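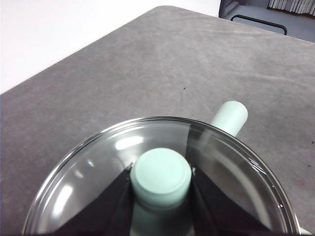
手首カメラより。ガラスポット内の薄緑の円筒を二指で左右から把持。

6月 備品・予算メモ

午前は把持の続き。午後から来期の購入計画を詰めたので、忘れないうちに書いておく。

指先
今の黒い指は幅があり、ポットのような口の中に入れると左右の余裕が少ない。細身の指を別に持ちたい。Pernerの交換用フィンガーは2本組で423ユーロ。予備込みで3組ほしいが、まず1組だけ買って寸法を確かめる。取付穴のピッチは図面で照合済み。ねじは手持ちのM3で足りる。

手首カメラ
ガラスの映り込みが強く、内側に白い筋や帯が出る。カメラの買い替え案もあったが、先に偏光フィルターと拡散板を試す。どちらも消耗品費で落ちる額なので申請不要。カメラ本体はその結果が出るまで保留とする。Flovanoの小型機はケーブルの出る向きが今のブラケットに合わず、採用するならブラケットも作り直し。加工費を見積に入れ忘れないこと。

力覚センサー
Ngataの見積が届いた。本体3579ユーロ、送料別、納期は8週前後。ガラス物を続けるなら一番効く買い物だと思う。今は把持力を電流値から推定しているだけで、割れ物相手では心もとない。年度内に検収まで済ませるには来月前半に発注が必要。校正証明書が本体価格に含まれるか、問い合わせ中。

天板
擦り傷の跡が目立ってきたが、作業には支障なし。交換は見送り。マットを敷く案は、高さが変わって位置合わせをやり直すことになるので、やるなら指先の交換と同じ日にまとめる。

試験用のガラス器
同型のポットを予備で買い足す。Prosdale案件の評価でも同じものを使う予定なので、費用をどちらに付けるか確認すること。割れた場合の片付け用に厚手の手袋とふた付きの容器も一緒に注文。

優先順位
1 力覚センサー
2 細身の指(1組)
3 フィルター、拡散板、ガラス器

センサーが通らなかったときは、指を3組に増やしてカメラの検討に戻る。型番と見積書は共有フォルダの「購入」に入れた。為替は見積日のレートで計算したまま。申請書に書く前に更新する。

未処理
Ngataに校正証明書の件を再確認
ブラケット加工の概算を取る
フィルターのねじ径を測る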